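Protective stop on wrist joint when reaching the left column, cable suspected
Forum: Arms and Grippers > Faults and Safety
7 replies

dunmarrow
Posted in September, 09:12
We have a tabletop arm running a tray-laying routine: pick up cutlery and a plate, place them in a tray, move to the next grid cell. The controller is a Kurard unit, firmware as supplied. For the last fortnight it has thrown a protective stop on the last wrist joint, only when working in the left column. The log gives "torque deviation, joint 6" and nothing else. After a reset it will run another 5 cycles or another 300. Payload is set correctly. The gripper was swapped for a Noltomora two-finger one before any of this started.

Has anyone seen the same? I would like to avoid sending the arm back.

pellworth_k
09:40
How is the gripper cable routed? Joint 6 deviation with a correct payload is nearly always something pulling on the flange.

dunmarrow
09:58
Coiled cable, from the wrist over the top of the gripper and back down the side. It has slack at every taught pose. I checked them one by one.

pellworth_k
10:06
At the poses, yes. What about between them? A joint move can take the wrist the long way round while both ends look fine. Log joint 6 position through the whole cycle and see what it gets up to.

stannard
10:31
I would not start with the cable. Coiled leads are soft, and the pull at that length is small. Check the mounting bracket bolts and the payload centre of gravity. If the new gripper is longer than the old one and only the mass was updated, the controller's gravity model is wrong, and it will show up worst with the arm folded in close. Left column fits that.

Kirsten Wong
11:15
Both are possible. One safety point before anyone goes further: please do not widen the deviation limit to keep the thing running. We did that on the Eltora cell and the arm carried on with a snagged lead until the connector pulled out of the gripper. The fingers opened on loss of power and dropped the part. It was a light part, so no harm done, but the limit had been doing its job.

dunmarrow
11:22
The limit was raised last week. I have put it back to default.

Centre of gravity was indeed left at the old value. Corrected it and ran 57 cycles. It stopped on cycle 49, then ran the last eight clean. Same joint, same message.

stannard
11:50
One stop in 57 is better than what you had. I would call that half the fault.

pellworth_k
12:04
It is inside the range already quoted, so it proves nothing either way. Post a picture of the wrist over the tray and the joint 6 trace.

dunmarrow
13:37
Trace to follow when I have exported it. Wrist over the tray: 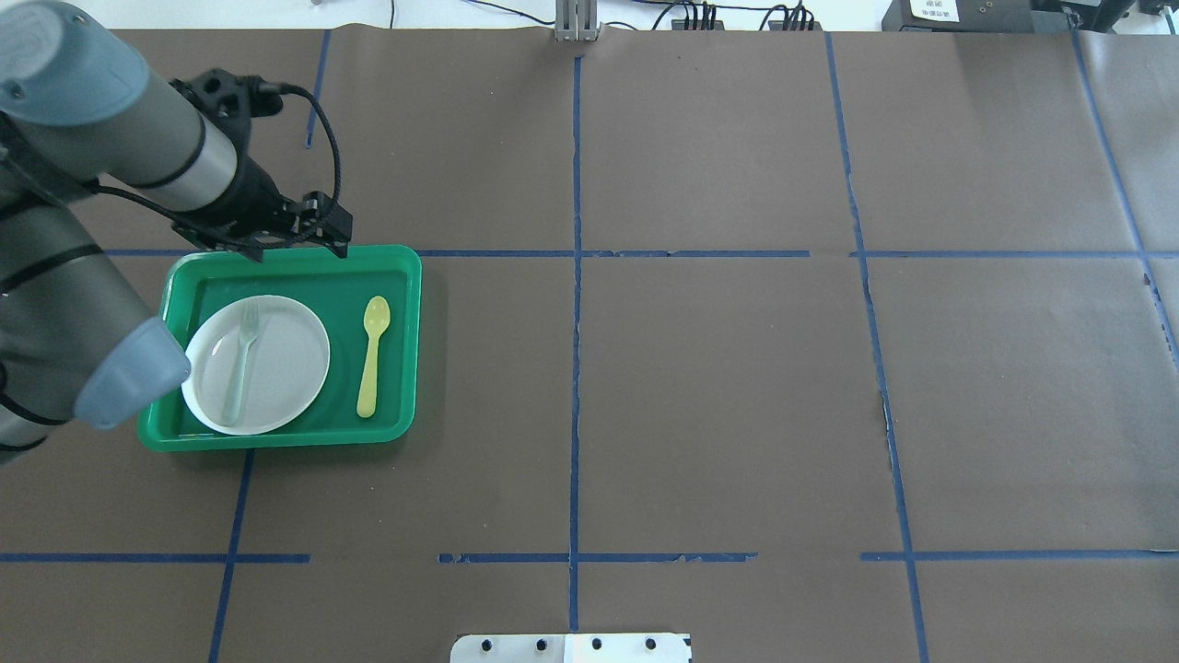

Gripper above the top edge of the tray, left of the centre tape line. Fork on the plate, spoon to its right.

pellworth_k
13:52
That loop goes up and around the top of the gripper in an arc. If joint 6 turns the wrong way between cells, the coil can wrap the bracket and then you have the full spring of it on the flange. I would tie it down at the bracket and leave a shorter free length at the wrist.

stannard
14:10
Tying it down moves the strain to the connector. If you do that, fit a proper clamp. A cable tie on a sharp bracket edge will cut the jacket in time. I still want to see the bolts checked.

dunmarrow
15:26
Bolts were at the specified torque. The trace shows joint 6 making almost a full turn on the move into the left column, but only when the previous cell was on the far right. That explains the irregular gap between stops, as the cell order is random.

I have added a waypoint and restricted the joint 6 range in software. Clamp is on order from Kowalchuk. It stays at reduced speed until that is fitted, and I will post the cycle count then.

stannard
15:41
Fair enough on the cable. Leave the centre of gravity fix in all the same.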